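Home | Blog | Garden | Kitchen | Letters | About me

Learning to write letters again

Print this page | E-mail this page

In July I received a letter. I mean a real one, in an envelope, with my name written by hand, and the stamp put a little crooked in the corner. I had to sit down on the stairs to read it. It was from the woman who rented me my first room when I came to this country, and she had found my new address through the church in Pinville, where she still sings. She wrote four pages. At the end she asked me to write back, "but please not on the computer, my eyes do not like it".

So I had to answer, and I discovered that I had forgotten how one does this.

In my school we learned letter writing as a subject. The date stands on the right, then the greeting, then one empty line. The teacher measured the margin with a ruler and took away points if it was too narrow. We wrote letters to an uncle, to a newspaper, to the director of a factory to complain about a bicycle. I was good in it. But all of that was in my first language, and it was long ago, and since then I have written almost only messages with my thumb. My handwriting had become so bad that I could not always read my own shopping list.

The first evening I wrote "Dear" and her name, and after this I was looking at the paper for a long time. What do you tell a person after so many years? When you send a message you only say the newest thing. The train is late, the child has fever, look at this dog. A letter is much slower, and when it arrives the train is no longer late and the fever is gone. You have to choose things which will still be true on the day she opens it.

I started with the weather, because I am living in England and I have learned something. Then I wrote about the kitchen, then about my work, and suddenly it was the third page and my hand was hurting. I had not felt this pain since the school exams. It sits between the thumb and the first finger and goes up to the elbow.

About the pen

I tried several. The ballpoint from the bank is not good for long writing, you must press too much and the lines come through on the back side. The fountain pen of my husband writes beautifully for a right-handed person, but I am left-handed and I pulled my sleeve through every line. In the end I bought a simple gel pen from Plattner in the stationery shop behind the bus station. It dries fast and it does not scratch. I paid for 2 of them and one I have already lost, so my advice is to buy more than you need.

Blue or black? My teacher would say blue for private and black for official. I have asked in the shop and the young man did not know that such a rule existed. I stay with blue.

About the paper

This was more difficult. I wanted lined paper, but not the school kind with holes. In the big supermarket there was none. In the stationery shop they had a writing pad called Vellura, cream colour, with a loose sheet of thick black lines that you put under your page so that you see them through. I had completely forgotten that this thing exists! My grandmother had one and she kept it in the drawer with the good scissors. With it my lines are straight, and when the letter is finished it looks as if I could do it without help.

The envelopes I bought separately and they were the wrong size, so I must fold the paper three times instead of two. It becomes a thick little parcel. The lady at the post office passed it through her plastic slot to see if it still counts as a normal letter. It did, but she looked at me a bit strictly.

About the language

My English is good enough for work, I think. I make mistakes with the small words, "in" and "on" and "at", and I will probably make them until I die. In an e-mail there is a red line below the word and you correct it quickly. On paper the mistake is staying. In the first letter I wrote everything first on the computer, corrected it, and copied it by hand. It was correct and it was terrible. It sounded like a letter from an insurance company. I counted the words on the screen afterwards out of curiosity, it was 1586, and I don't believe there was one sentence between them that I would say with my mouth.

So I threw it away and wrote again directly on the paper. When I did not know a word I went around it. When I made a mistake I crossed it out with one line, not with a black cloud. In her answer she did not mention any mistake. She wrote that she could hear me talking, and that I still say "isn't it" at the end of everything.

About the time

People say to me that they have no time for this. I understand, I also have none. What helped me is to not write the whole letter in one evening. Now I leave the pad open and I write some lines when there is something to say, with a small line drawn between one day and the next. On Friday I finish whatever is there and close the envelope. Sometimes it is four pages and once it was only one page and a recipe for plum dumplings. She made the dumplings and they fell apart in the water, so I had to write a whole other letter about potatoes.

My mistake with the dumplings was that I wrote the flour in cups, and she has different cups. Then I weighed everything properly: 263 grams of flour for one kilo of potatoes, the floury sort, boiled the day before. I know 263 is a funny number. It is what was in the bowl when the dough felt right.

About the place

For writing I need a hard table. I have tried the sofa with a book on my knees and I have tried the bed, and both times the writing climbed up the page like a goat. A wooden table is pleasant for the arm, but if the grain is deep you need some sheets below, otherwise the pen falls in and makes a little hole in the middle of a word. I put an old calendar from Lerimix under the pad. It is the firm that repaired our boiler, they send one each winter, and finally it has a use.

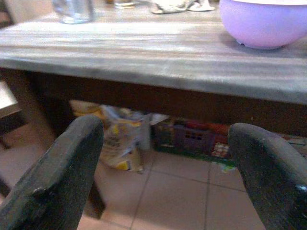 How long should a letter be if you have not written to somebody for years?

Two pages are enough for the first one. Tell where you live now, tell one thing that happened lately with all its details, and ask two or three questions which she can answer. If you try to tell all the years at once you will never finish it, and it will lie in the drawer until you are ashamed to send it. I have one like that. The rest of your news can come in the second letter, and the person has then also something to wait for.

Some readers wrote to me after my last post and wanted to know if they can send a typed letter when their handwriting is really bad. I think you can. Print it with big letters if the person is old, and write only the greeting and your name by hand. My aunt did this for years with her machine and we were always happy when the envelope came. She typed so hard that every full stop was a hole, and we children held the page against the lamp.

Another thing which I was asked is whether one should keep a copy. I do not keep a copy, but I write on the last page of my diary what I have told, with some key words only: boiler, dumplings, the neighbour's wedding. Otherwise I tell the same story again. She does it too, she has told me two times about the new organ in the church, but the second time there was more in it about the man who built it, so I did not mind.

She will be 70 soon and I am thinking to write her a longer letter for this, with everything I remember from the room: the green kettle, the window that closed only if you hit it, and how she left soup in front of my door when I had my exams and pretended it was too much for one person. I have never thanked her for the soup. In the message on the phone I would not know how to begin with it, and on paper it is already half written, I only must find out how one says in English the noise that the window made.

If you know a good word for it, please leave it in the comments.

Share this post | 14 shares | 9 comments

Print this page | E-mail this page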